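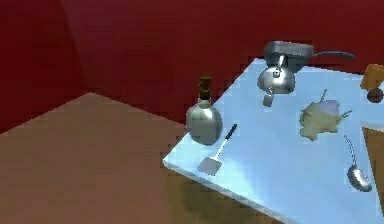
Prarkura is a software package for planning and checking the movements of robot arms that handle household objects. It is best known for its simulated kitchens, in which a tabletop is laid with everyday things such as kettles, spatulas, pans and cloths, and a planning program is asked to decide what can be picked up, in what order, and where it might sensibly be put down again. The package was first written at Studton and is now looked after jointly with Moreira, a small firm that makes planning tools.

Background

The earliest version grew out of a teaching exercise. Students had been given a motion planner that worked very nicely with boxes and cylinders, and which went to pieces as soon as it met anything with a spout or a long handle. A handful of household shapes were drawn up to give it more practice, and the collection kept growing until it needed a name and a proper home of its own. The present library holds 204 object models, most of them things one might find in a kitchen drawer or on a draining board.

How it works

Prarkura is made up of 3 parts, which can be used together or apart. The scene builder sets out a room, a table and a choice of objects, and varies the colours of walls, floors and surfaces from one scene to the next, so that a perception program does not come to lean too heavily on any one background. The renderer then produces pictures of the scene from whatever viewpoint is asked for. Lastly there is the task planner, called Urkari, which takes a list of objects and their positions and works out a sequence of grasps and placements.

Urkari plans in 2 stages. It begins with a rough ordering, in which it looks for objects that stand in the way of others, and only then does it go on to the finer business of finding a path for the arm. If no path can be found, the ordering is thrown out and another is tried – a patient sort of method, and sometimes a slow one, though it has the great merit of being easy to follow when something goes wrong. By default the planner gives up after 2000 attempts.

Difficult objects

Some kinds of object have always given more trouble than others. Shiny metal surfaces pick up the colours of whatever is near them, and a perception program may take a reflection for a real edge. Long handles are awkward as well, particularly where they reach out past the table. Cloth is perhaps the hardest of all, as it has no fixed shape to match against; Prarkura treats it as a stiff, crumpled solid, and the handbook is quite open about this being a stopgap.

Use

The package is used mainly in teaching and for comparing planners with one another. Scenes can be saved together with the number that produced them, so that a second group can lay precisely the same table and try its own software on it. Plans may also be exported for a real arm, although the handbook asks users to run them at low speed to begin with.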